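Brondlow fingertip kit for two-arm platforms: gallery
Print this page | E-mail this page

Brondlow supplies compliant finger sets for parallel grippers, sold in pairs with an adapter plate. Lilibeth Dela Peña and Bastien Hamel ran the review at the Dizon bench in July. The task was bottle sorting between a yellow and a gray container.

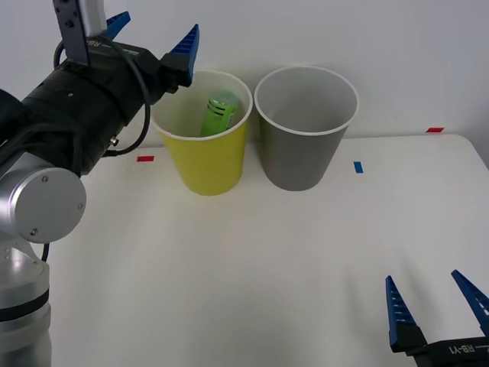 Left arm at the yellow container, fingers open.

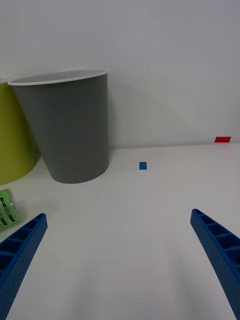

Wrist view, fingers open. Blue tape on the table, red tape at the wall.
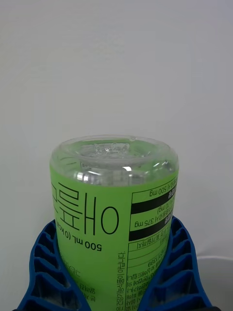 Wrist view, bottle held base up. The label gives 500 mL.
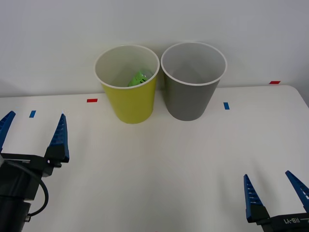 Both grippers clear of the containers.

Delivery is a flat carton with two finger pairs, two adapter plates, fasteners and a printed torque sheet. Bastien fitted both pairs without removing the wrist cables. The mounting holes matched the plates as supplied. The ribbed inner face of the finger, open to view in the two wrist shots, is the working part of the product: the cells deform on contact and the finger wraps the object. Closing force was left at the supplier's default for the whole review. We logged 424 cycles on the first pair and 253 on the second. The second count is lower due to a software update on the Zako controller, which took most of an afternoon.

Wear was checked by hand at the end of each session. One tip on the first pair showed light scuffing. No cell walls had split. Cleaning is by damp cloth; the manual rules out solvents.

Points raised with the supplier: the torque sheet has no metric column, and replacement tips are only sold as full pairs. Mylene Espiritu at Brondlow has confirmed a revised sheet. Single tips are under discussion.

Evaluation sets can be requested through Homora. Ask for Aileen Baluyot and state the gripper model and flange pattern.

This site uses cookies to remember your settings. Accept | Manage cookies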